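Retura Countertop Pickup Kit -- Questions People Keep Sending Me
Last updated May 27, 2022

I've been running the Retura kit on my own kitchen counter since November, and my inbox has turned into a help desk. So I'm putting the answers in one place. I paid for mine, and Wattimena (the shop I bought it from) has no say in what goes on this page.

What do you get in the box?
Two small cameras that mount at the wrist, one fixed camera for the side view, a set of longer fingers, and a year of the Ekard software. You do not get an arm! I had a few messages from people who thought the price included one. It really doesn't.

Which arms does it work with?
Mine runs on a Franka Emika. The Wisix adapter plate covers a few other makes, but I haven't tried it, so please don't buy one on my word.

Can it handle soft stuff, like chip bags?
This is the big one. Boxes and jars are easy, and a crumpled bag is a pain because it never has the same shape twice. I use snack bags for nearly all my testing.

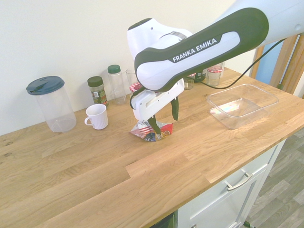
Fingers down in the snack bag, with the jars and glasses along the wall.

What helped me most was slowing the approach and letting the fingers close before the lift starts. The default setting does both at once, and I'd turn that off on day one.

Do I need a plain surface under everything?
Nope. I was worried about wood grain, all those swirls and board lines, but the software copes with it fine. Glare is a bigger deal. If your lights are bright, shiny packaging goes white in patches and the outline gets harder to find.
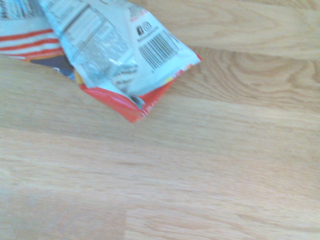

Wood never bothered ours either, but we had to pull the blinds every afternoon before it would find anything silver, a reader wrote to me last month. I've had several notes along the same lines, so if you have a sunny window, plan on blinds or move the work area.

Does it read labels?
Sort of. There's a text option in Ekard, and it's good with large print on a flat box. On a wrinkled bag it'll catch the bold words and then fall apart in the small print. I wouldn't count on it for allergy info or anything else that matters.

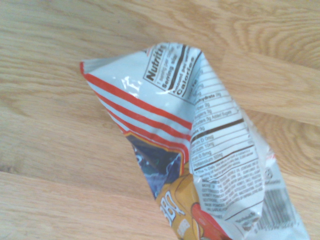
Barcodes are the same story. If the film is folded across the bars, you can wait all day. I leave the text option off most of the time -- it slows each pick down and I rarely need it.

How long does setup take?
My first calibration ate a whole evening. Now I'm done in 14 minutes, and most of that is fussing with cables. Leave them enough slack for a full wrist turn, then check again with the arm stretched out.

What does it cost?
I paid $900 for the kit, and the software is $100 a year after the first one.

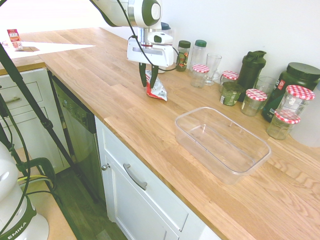 Spare fingers are extra, and I'd get a set with your first order. Shipping on small parts is slow.

Can I return it?
Wattimena took back a camera of mine with no fuss, but I had to keep the original foam. Don't toss the foam.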